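By October the teardown room at Jullell was down to two people and one cell. Vasiliki Koutsoukos had worked there when there were nine benches and a radio. Now she had a stool, a tablet, and a yellow button she could press if the arms did something stupid.

The target was 233 units a week. Corina Bühler came down from the office at 3 to ask why they were short again.

"Cables," Vasiliki said.

"The people at Zheng said it could do cables."

"It can do cables. It can't do them fast."

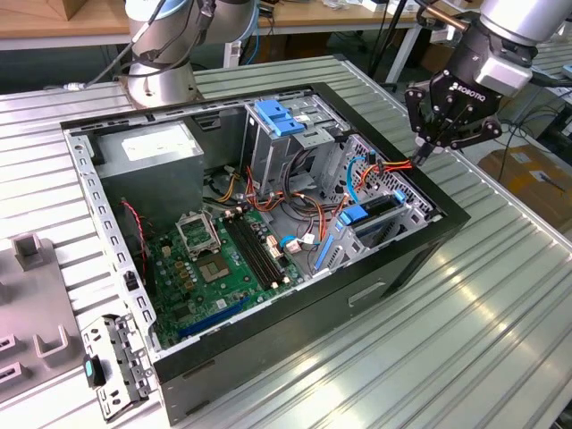
Vasiliki had opened computers by hand for most of her working life, and she had never once thought about how she did it. Now she had to think about it all day. The software wanted a label for every move, so she typed them in. The power supply was easy, a gray box with flat sides. The drive cage was easy too. Then there was the middle, where the orange and red cables tangled with the yellow and black ones, and she would sit with the tablet on her knee trying to put into words which one to pull first.

"You just feel it," she told Corina.

"There's no field for that."

"I know there isn't."

Corina leaned on the rail and watched the gripper. She used to run the bench next to Vasiliki's, before she moved upstairs, and she still had the scar on her thumb from a drive bay.

"Do your hands still hurt?" she asked.

"No," Vasiliki said. "My neck does – from looking down at this."

"They want to put in 2 more cells after New Year. One person for all 3."

Vasiliki typed a label, deleted it, and typed it again.

"Which person?" she said.

Corina said she didn't know yet. She stayed another 30 minutes, until the shift bell went, and then they walked out to the parking lot together.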